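Chores by machine: where things stand

Gallery | Home and shop floor | Updated July

We get asked a lot whether a robot can tidy a house or pack a shelf yet. The short answer is that some jobs are close, some are a long way off, and the ones that are close aren't always the ones people expect. A machine that can stack crates all night may still make a mess of a sock drawer.

This page collects the jobs we've been following at Tutville over the past two years, with a few lines on each. We have kept to chores that an ordinary household or a small shop would recognise. Cars, warehouses the size of an airport and anything with legs are covered elsewhere on the site.

Floors

Still the one chore where you can buy a machine, take it home and mostly forget about it. The newer models handle rugs and low thresholds well. They still choke on shoelaces and phone chargers, so somebody has to pick up first. If you count that as part of the job, and we do, the floor is only half automated.

Dishes

The dishwasher has been washing plates for decades. Loading it is another matter. The Risteo kitchen arm can lift a dinner plate out of a rack and put it in a cupboard, provided the cupboard door is open and the plates are all one size. Mugs go well enough. Glasses are slow, and we haven't yet seen any machine deal with a pot that has something baked onto the bottom. Cutlery goes in the basket in any direction it likes.

Toys and small parts

Putting toys away sounds like the easiest job in the house. For a machine it's one of the harder ones, as no two things in the pile are the same shape and half of them come apart if you squeeze in the wrong place. A ball or a stuffed bear can be grabbed nearly anywhere. A model built out of bricks has studs, gaps and thin walls, and each one changes how much grip is enough.
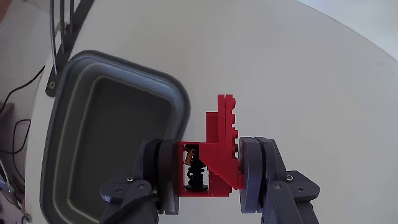
Red brick build held between two padded jaws, with an empty bin at the left.

Soft pads help with this sort of work. Bare metal fingers mark plastic and slide off smooth faces, while a thick rounded pad gives a little and spreads the load. The trade-off is that pads are bulky, and a bulky finger can't get down between two toys lying side by side. Shops that sort small parts have the same trouble with fittings, brackets and anything that comes mixed in a tray.

Speed is the other problem. In the Omlow sorting trial the machine worked through 3,266 picks of household odds and ends. Its best stretch was 34 picks in an hour. A seven-year-old who wants to go outside will beat that easily, though the seven-year-old will also put everything in the same tub.

Laundry

Towels, yes. Flat, square and all the same colour is how machines like their washing. A towel took 90 seconds to fold in the last demonstration we watched, and it came out neat. T-shirts are getting there. Fitted sheets are nowhere, and we would say the same about most of the people we know. Matching socks can be done by camera, but the picking up and rolling is slow and a bit sad to watch.

Shelf stocking

Small grocers ask about this one more than any other. Boxes and tins on a straight shelf are fine, and the Shehu stocking cart will face up a row of cereal without help. Bags of chips, loose fruit and anything hanging on a hook still need a person. So does checking dates, which you'd think would be simple until you try to find the date on a tub of yoghurt.

Wiping down

Wiping a clear bench is well within reach. Wiping a bench with a toaster, a fruit bowl and yesterday's mail on it is two or three jobs in one, and the machine has to be good at moving things before the cloth is any use. We expect café tables to be done before home kitchens, mainly for the reason that there's less on them.

Rubbish and recycling

Sorting at the depot has been partly automated for years. Sorting at home hasn't moved much. Telling a tin from a milk carton is no great trouble any more, but rinsing the tin, flattening the carton and walking both out to the kerb in the rain is still your job.

What we're watching next

Making beds, unpacking groceries and watering plants without flooding the sill. We're also keeping an eye on the cost, as most of the arms mentioned on this page are priced for workplaces and would take up half a laundry. New entries go up as we get to see the work for ourselves.

Back to gallery index | Suggest a chore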